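Shelf sag over a long span: how thick does the board need to be?
Posted in Home Storage and Shelving, February 24, 2022

Suqin Ding
I'm putting up wall shelves in a utility room and want to avoid a center bracket. The clear span between uprights is 1238 mm. Depth is 200 mm. The load is mostly jars and paint cans, which I weighed at 30 kg per shelf, spread fairly evenly. The boards I have are 18 mm particleboard with a melamine face, sold under the Skestow name. The brackets are Yensuk and are rated well above this load, so I'm only asking about the board. Will 18 mm hold, and if not, is it better to go thicker or to add an edge strip? I would like the sag to stay small enough that I don't notice it from the doorway.

Cedier
It will hold in the sense that it won't break. It will sag. Particleboard is the least stiff of the common shelf materials, and it creeps, meaning the deflection keeps growing for months under a constant load. Whatever you measure on the first day, expect double or more by the end of the year.

Stiffness goes with the cube of thickness. Going from 18 mm to 25 mm makes the board 2.7 times as stiff in the same material. Span matters just as much in the other direction: for the same total weight, deflection goes with the cube of the span. If you could move one upright in and bring the clear span down to 767 mm, the sag would drop to a bit under a quarter of what you have now. That is the cheapest fix if the studs allow it.

If the span has to stay, glue and screw a solid wood strip on edge under the front of the board. A strip 40 mm deep and 20 mm thick is stiffer by itself than the whole 18 mm board. Put a second strip at the back, or screw a cleat to the wall studs and rest the back edge on it. A front strip alone leaves the rear edge free to drop, and the shelf then twists slightly.

Check that the brackets leave room for the strip. Some have a full-depth arm and you'll need to stop the strip short at each end.

zedix_fan
just use plywood. I have 18 mm ply from Zedix in my garage, roughly the same length, been up since last March and it's flat. Didn't calculate anything. Also turn the boards over once a year if they bow.

Cedier
Plywood is a good choice, with the face grain running along the length. Turning the boards does work, but with screwed-on strips it's no longer possible, so pick one method or the other. For paint cans I would still put the heaviest ones at the ends, close to the uprights. A load near a support bends the board far less than the same load at midspan.
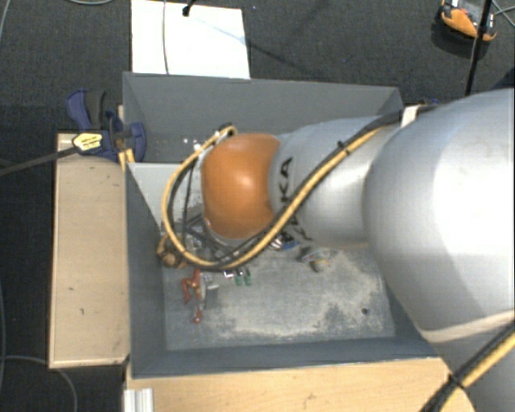
One more point on the wall cleat: fasten it into every stud it crosses, and set it level with the tops of the bracket arms before you drill. If it sits even 2 mm high, the board will rest on the cleat and the front edge will tip down.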